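Einbauschrank riecht muffig, was tun?

Aiman Menon
01/04/2022

Hallo zusammen, wir sind im März in eine Altbauwohnung gezogen, und der weiße Einbauschrank im Schlafzimmer riecht muffig. Er steht an der Außenwand. Ausgewischt habe ich ihn schon zweimal mit Essigwasser. Das Hygrometer zeigt im Schrank morgens 76 bis 79 Prozent an. 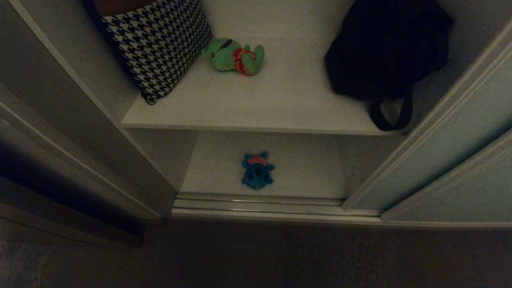 Mein Vermieter sagt, ich soll mehr lüften, das mache ich aber schon zweimal täglich. Kleidung habe ich vorerst woanders untergebracht. Oben liegen zurzeit das karierte Kissen und das grüne Plüschtier, und ich frage mich, ob solche Sachen den Geruch annehmen. Schimmel sehe ich keinen.

Potard

Essig würde ich lassen. Stell eine Schale Natron rein, fertig. Hat bei mir nach 6 Tagen geholfen.

Wanell

Natron nimmt nur den Geruch, die Feuchte bleibt. Der Wert ist zu hoch, auf Dauer bekommst du damit Schimmel. Heiz das Zimmer durchgehend auf über 20 Grad und lass den Schrank offen, auch nachts. 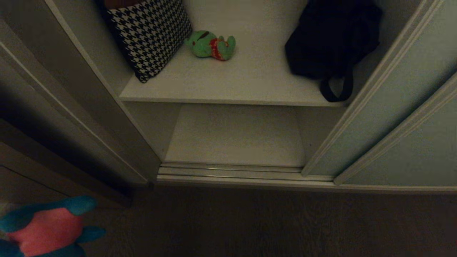

Wichtig ist die Rückwand. Wenn sie direkt an der Außenwand sitzt, kommt dahinter keine Luft durch, da helfen nur Lüftungslöcher oder ein Gitter, und das muss der Vermieter erlauben. Das untere Fach ist ja leer, da kannst du das Hygrometer für ein paar Tage hinten in die Ecke legen und mit dem Wert im Zimmer vergleichen. Laufschienen aussaugen und trocken nachwischen. Kissenbezug waschen, falls er abnehmbar ist, Plüsch nach Etikett. Die Messwerte aufschreiben und dem Vermieter schriftlich schicken.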